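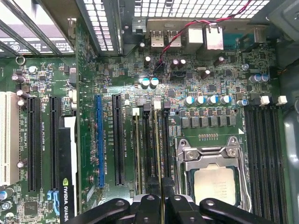 Stindix gripper over an open workstation board. Dual-bank memory layout, graphics card installed.

Stindix Board Service Gripper
Sold and supported by Loltstead

The Stindix is a two-finger electric gripper with a wrist camera mount, made for work inside open desktop and workstation cases. It is sold to repair depots, refurbishers and labs that handle computer boards with a robot arm and want a gripper that can get down between slots, cables and heatsinks without a custom tool for every part.

Most general-purpose grippers are designed to pick parts off a flat surface with free space on all sides. A populated motherboard gives you very little of that. Memory latches sit close to the processor bracket, cards stand next to each other, and loose wires to the front panel or the fans run across the board at whatever angle the last person left them. The Stindix fingers are long and have rounded ends, so a light touch against a slot or a connector body is less likely to catch an edge.

What it is used for

Customers use the gripper mainly for these jobs:

Removing and seating memory modules
Pulling expansion cards once the bracket screw is out
Moving cables out of the way of a card or socket
Picking up small tools and presenting them to the board
Holding a connector steady while a second arm or a person works on it

It isn't meant for removing processors from LGA sockets. The contacts in those sockets bend too easily, and we recommend a vacuum tool for that step. The fingers can be used on the retention bracket, but please read the note on socket work in the manual first.

Fingers

The gripper ships with one pair of standard fingers, black, with rounded ends. The fingers are held on by hex screws and can be changed with the wrench in the box. After a change, run the zero routine in the software before the next job. It takes less than a minute.

Three other finger types are available. The narrow pair is for boards where the memory banks are set close to the processor. The hooked pair is for card retention clips. The blank pair is supplied with no end shape, for customers who want to machine their own. Drawings for the blank pair are on the download page.

All the fingers use the same hole pattern. If you already have fingers from the earlier Bolletti model, they will fit the Stindix, but the opening width will be slightly smaller and the zero routine has to be run with the Bolletti setting switched on.

Camera mount

The mount holds one small camera at the wrist, pointing down past the fingers. The fingertips stay in view through normal moves, which makes it easier to line up with a slot and to go back later and see why a pick failed. The mount has two positions. The upper one takes in more of the board and is the one we suggest for recording a full job. The lower one is better for reading silkscreen labels such as slot numbers.

The camera is not included. We list the models we have tested on the support page. Glare from bare metal parts, mostly processor lids and port housings, is the most common cause of bad images. A diffused lamp off to one side helps more than a brighter lamp overhead.

Mounting and cell layout

The gripper bolts to a standard tool flange through the adapter plate supplied. Tell us your arm model when you order and we will send the right plate and cable. Power and signal run through a single cable down the arm. Leave enough slack at the wrist for a full turn, and tie the cable at the elbow as well as at the base.

Case walls are the main thing to plan for. Allow at least 100 mm of free height above the top edge of the case before the arm tilts. Deep tower cases laid on their side are fine with the standard fingers, but a card standing next to the wall can be hard to reach unless the case is turned.

Many customers put holders on an upright panel beside the bench so the arm can fetch and return tools by itself. Loltstead sells the Gál holder set for this. It is a mixed set of U-shaped brackets, slot holders and a rail, and any of them can be moved when the layout changes. Mount the panel where the gripper can reach it from an angle without the wrist folding back over the arm. Keep the control box within a person's reach and clear of the path to the panel. The stop button should be free on all sides.

Teach each holder position slowly the first time, with the fingers open, and check the body of the gripper as well as the tips. The housing is wider than the fingers and it will be the first thing to touch a bracket.
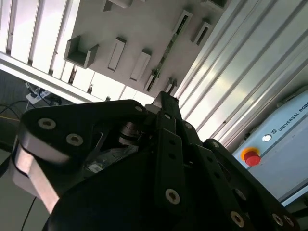
Service and wear parts

Check the finger screws every week in normal use. The pivot joints need a drop of the supplied oil every 3000 cycles, and the software will remind you when the count comes up. Do not use spray oil. It collects dust and gets onto whatever board is under the gripper.

Finger pairs are treated as wear parts. How long they last depends mostly on how often they meet metal brackets. Replace a pair when the rounded ends show a flat spot or when either finger can be moved by hand with the gripper closed.

The gripper carries a 2-year warranty that covers the drive, the pivots and the electronics. Fingers and cables are not covered. Repairs are done in our own workshop and we can lend a gripper while yours is with us, if one is free. Call before sending anything in.

Notes from a customer

Uwe Wegener runs a refurbishing line for office workstations and has used the gripper since September. He sent us the following and agreed to have it printed here.

"We started with memory only. The boards we get have modules on both sides of the processor and the latches are not all the same, so it took us a while to get the press force right. Cards came later. Long graphics cards are still the slow part for us, mainly the clip at the end of the slot. I would buy the hooked fingers from the start if I did it again. The manual should say more about cables. We ended up adding a step where the arm looks at the board first and a person clears anything lying over the slots."

A section on cables has been added to the current manual.

What is in the box

Gripper body with standard fingers fitted
Camera mount with screws
Adapter plate for your arm
Arm cable
Hex wrench and oil
Printed quick start sheet (full manual as a download)

Ordering

The Gál holder set is $475 and ships from stock. The panel itself is not part of the set, as most people already have something suitable on the wall or the bench. The gripper is built to order and quoted by arm model, so please use the quote form and include the make of the arm, the cable length you need and the kind of cases you work on. A photo of a typical open case is useful to us - it often tells us which fingers to suggest.

Discounts are available for schools and for orders of several grippers. Spare fingers, cables and camera mounts can be ordered without a quote from the parts page.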